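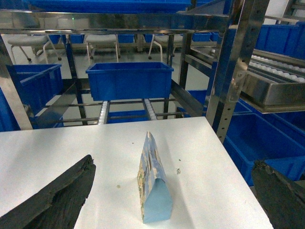 **How often do we need to wipe the packing table when only paper pouches are on it?**

Before every batch and again at the end of the shift. Paper leaves dust and small crumbs even when nothing is spilled, and the dust goes under the next pouch.

# Packing table and steel rack: inspection checklist, Kisside room

Filled in by Kamarul Liew, November round. Please write your comment next to the line and not on a separate paper. If a line is not OK, leave the box open and write what must be done.

## 1. Table top

- [x] Top is smooth, no cuts or lifted places where crumbs can stay
 *Comment: OK. I passed my hand over all of it with a thin glove.*
- [ ] Top is free from crumbs, specks and spots
 *Comment: Not OK. There are a few small bits on the white top, one like a crumb close to the pouch and one small olive-colored spot. Wipe again before the next batch. If the spot stays, tell me and I will try the other cleaner.*
- [x] Table stands firm when pushed from the side
 *Comment: OK. Last round it was moving a little, the foot is now tightened.*
- [x] No drinks, no phones, no pens without cap
 *Comment: OK.*

## 2. Pouches

The light blue pouches are for the Dauda order. The Ekeo pouches are kept in their own carton and are not part of this check.

- [x] Pouch stands upright by itself on a flat base
 *Comment: OK. The sample is standing well. The peak leans back slightly, I accept this.*
- [x] Print is the correct one for the order
 *Comment: Pale blue with the beige and tan patches, same as the approved sheet.*
- [x] Front panel is plain, without stamp or handwriting
 *Comment: OK. Please do not write the batch number on the front, even with pencil. It goes on the carton label.*
- [ ] Cartons of unused pouches are closed and off the floor
 *Comment: Cartons are off the floor but one was open. We received 2,000 pouches and an open carton takes dust very fast. Close the flaps each time, tape is not necessary during the day.*
- [x] Damaged pouches are put in the reject box and written in the book
 *Comment: 337 written for this order until now. It is more than I expected. Most of them have a bent base from the bottom layer of the carton. I already wrote to Prirkcombe and asked for a stiffer sheet under the bottom layer.*

## 3. Steel rack behind the table

- [x] Uprights are straight, no sharp edge at the holes
 *Comment: OK. Check the holes with a cloth and not with the finger. If the cloth catches, there is a burr.*
- [x] Crossbar and rails are clean
 *Comment: Clean. The steel shows every fingerprint, so wipe it with the dry cloth after the wet one.*
- [ ] Load label is on the rack and can be read
 *Comment: Label is too pale. The limit for one shelf is 50 kg and for the complete rack 150 kg. I will print a new label. Until then please ask before putting anything heavy.*
- [x] Heavy cartons on the lower level, light cartons above
 *Comment: OK.*
- [x] Nothing hangs over the edge on the table side
 *Comment: OK. I moved one roll of labels further in.*

## 4. Floor and walking way

- [x] Floor dry, no loose paper
 *Comment: OK.*
- [x] Way to the door is open for the full width
 *Comment: OK at 8:30. Please look again after the delivery, the pallet is often left too near.*
- [ ] Step stool has all rubber feet
 *Comment: One foot is missing. I put the stool away with a note on it. Do not use it, and do not climb on the lower rail of the rack instead.*

## Open points

| Point | Who | When |
|---|---|---|
| Wipe table again, check olive spot | Packing shift | Before next batch |
| Close open carton | Packing shift | Today |
| New load label | Kamarul | This week |
| New rubber foot for stool | Kamarul | Ordered |
| Answer about stiffer sheet | Prirkcombe | Waiting |

When a point is finished, put your initials in the last column and leave the line in the table. I will take the sheet with me on the next round.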